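**Two-arm time sync: is 21 ms of skew worth caring about?**

**torquewrench_tim**
Posting here because the Perenora issue tracker is mostly people asking when the next release is.

Setup: two hand-held grippers, a camera on each, both logging to their own storage. Perenora lines the streams up afterward. I get a steady 21 ms offset between left and right, and then on some episodes it wanders off to 112 ms and stays there until the end, like a dog that has found a better yard.

The policy (Pelby, default config, small changes to the action horizon) trains fine. Loss goes down. Loss always goes down, it's very polite that way. Then on rollout one gripper closes while the other one is still thinking it over.

Do I fix the sync, or is this a policy problem wearing a sync problem's hat?

**moebius_strop**
Fix the sync. Next.

**kettle_logic**
I'd hold off. A constant 21 ms is less than one step at any rate you'd train a thing like this at. The policy won't notice. The 112 ms ones are your problem and you should just drop them. How many episodes do you have?

**torquewrench_tim**
300 total. Haven't gone through to see how many wander. I was hoping somebody would tell me I didn't need to.

**kettle_logic**
You need to.

**offbyone_again**
What does the data look like? "Bimanual" covers everything from folding a towel to two arms sitting next to each other on separate errands. If the grippers don't touch the same object, skew matters a lot less than people on this forum like to believe.

**torquewrench_tim**
Fruit, mostly. Produce on a plate, one or both grippers grasping something, blue pads on the jaws. I do it in a bedroom with the bed covers left however they land, so the background is busy and the perception side gets a workout.

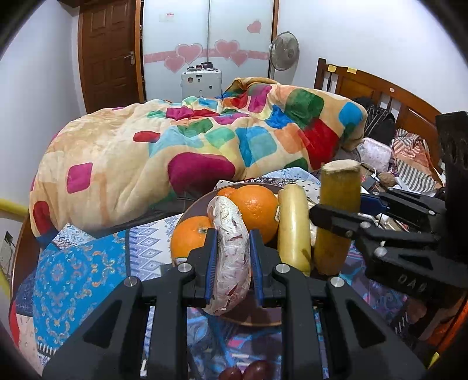 moebius_strop again: none of this changes my answer. If the two clocks disagree, every label you have for "what the other hand is doing" is a guess. You can train on guesses, lots of people do, and then they come here and ask why one gripper is late.

**offbyone_again**
Moebius, you've said this in every thread for a year and it has been the right answer in maybe half of them. My bet is the width signal. Tim, are you reading gripper width from markers, or from the image some other way?

**torquewrench_tim**
From the image. Segment the pads, measure the gap, smooth it.

**offbyone_again**
Smooth it with what?

**torquewrench_tim**
...a moving average.

**offbyone_again**
Centered or trailing?

**torquewrench_tim**
One of each. The left config is older. I'm going to go sit outside for a minute.

**kettle_logic**
Ha! OK, so there's a lag you put in by hand. A trailing window delays the width by half its length. Make both centered for offline processing, regenerate the labels, and look at the offset again before you touch anything else.

One warning: if you run the same filter live, centered isn't available to you, what with the future not having been recorded yet. Keep the online and offline versions in separate configs and name them something a tired person can tell apart.

**moebius_strop**
That accounts for the 21. It doesn't account for a jump to 112 partway through an episode. A filter has no reason to change its mind. That smells like dropped frames, with Perenora stamping by frame index and never looking at the capture time. Check `stamp_source`. If it says `index`, there's your yard.

**torquewrench_tim**
It says `index`.

**moebius_strop**
I'll wait here for offbyone.

**offbyone_again**
Fine. Half and half, as I said.

**nightshift_ferret**
Jumping in from the Ritchie side. We had the same thing and moved alignment over to Nosodik, which cross-correlates the two motion tracks and ignores the clocks completely. It works well if both hands move. If one hand holds still for most of the episode, it will line you up with great confidence to nothing.

**kettle_logic**
Which for a hold-and-pick task is a lot of the time. I'd stay on Perenora with capture timestamps and use Nosodik as a check on the episodes with plenty of motion in both.

**torquewrench_tim**
Update. Switched to capture time, centered both filters, reran everything overnight. The constant offset is down to under one frame. The wandering is gone on every episode except nine, and those have real holes in the left video, so they're out.

Retraining Pelby now, 2,000 steps in. Loss is going down.

**moebius_strop**
It always does. Post the rollouts.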